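3.2 Oberflächen im Gebrauch: Was gewachste Hölzer über ihre Umgebung verraten
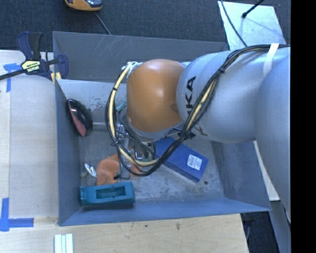

Die bisherige Forschung zu gewachsten Holzoberflächen hat sich fast ausschließlich für den Neuzustand interessiert. Geprüft wird am frisch behandelten Brett, unter Normklima und mit genormten Prüfmitteln. Für den Vergleich von Produkten ist das sinnvoll, für das Verständnis alternder Tischplatten reicht es nicht aus. Gerade dort wird es spannend: Eine Wachsschicht, die täglich berührt, abgewischt und gelegentlich nachpoliert wird, entwickelt innerhalb weniger Jahre eine eigene Topografie, und diese lässt sich mit erstaunlich einfachen Mitteln lesen.

Unser Korpus umfasst 217 Platten aus Werkstätten, Küchen und Lesesälen in Wovstead und Lunska. Aufgenommen wurden nur Stücke, deren Erstbehandlung durch Rechnungen oder Werkstattbücher belegt ist. Nachträglich lackierte Platten haben wir ausgeschlossen, ebenso solche mit Furnier, bei denen der Untergrund das Streulicht verfälscht. An jeder Platte wurde der Glanzgrad an sechs Messpunkten bestimmt – vier in den Ecken, zwei entlang der Mittelachse. Die Messwinkel folgen dem bei Liang beschriebenen Verfahren, das wir lediglich um eine zweite Messrichtung quer zur Faser ergänzt haben.

Schon diese Ergänzung hat sich gelohnt! Längs zur Faser verläuft der Glanzverlust gleichmäßig und fast langweilig. Quer zur Faser zeigen sich dagegen deutliche Sprünge, und zwar bevorzugt an den Übergängen zwischen Früh- und Spätholz. Das Wachs hält sich in den weicheren Zonen länger, während es auf den harten Jahrringkanten zuerst abgerieben wird. Bei Esche und Kiefer ist der Effekt mit bloßem Auge zu erkennen, sobald man die Platte gegen ein Fenster kippt. Bei Ahorn und Birke braucht es das Messgerät, aber auch dort ist er vorhanden.

Besonders ergiebig war der Bestand der ehemaligen Buchbinderei Cloltier. Die dortigen Tische wurden über lange Zeit mit derselben Mischung aus Bienenwachs und Terpentin gepflegt, stets im Februar, wenn die Werkstatt wenig zu tun hatte. Dadurch liegt eine Pflegegeschichte vor, wie wir sie uns für den gesamten Korpus gewünscht hätten. An den Vorderkanten, wo die Unterarme auflagen, ist die Schicht dünn und sehr glatt. An den Rückseiten ist sie dick, leicht klebrig und mit Papierstaub durchsetzt – für Restauratoren ein Ärgernis, für uns ein kleines Archiv. Unter dem Mikroskop ließen sich helle Wachslagen und dunklere Staublagen im Wechsel verfolgen.

Abbildung 2: Arbeitsbereich mit hellen Holzoberflächen.

Eine Einschränkung betrifft den Untergrund. Helle Hölzer dunkeln unter Licht nach, und diese Verfärbung überlagert die Alterung des Wachses. Wir haben deshalb an einer Teilmenge zwei Proben je Platte entnommen, eine aus der Fläche und eine unter den Zargen, wo kaum Licht hinkommt. Der Vergleich trennt beide Vorgänge recht sauber, gelingt jedoch nur, wenn die Zarge seit der Erstbehandlung nicht versetzt wurde. Bei den Küchentischen aus Lunska war das häufig unklar, weshalb ihre Werte in Abschnitt 4 getrennt ausgewiesen sind.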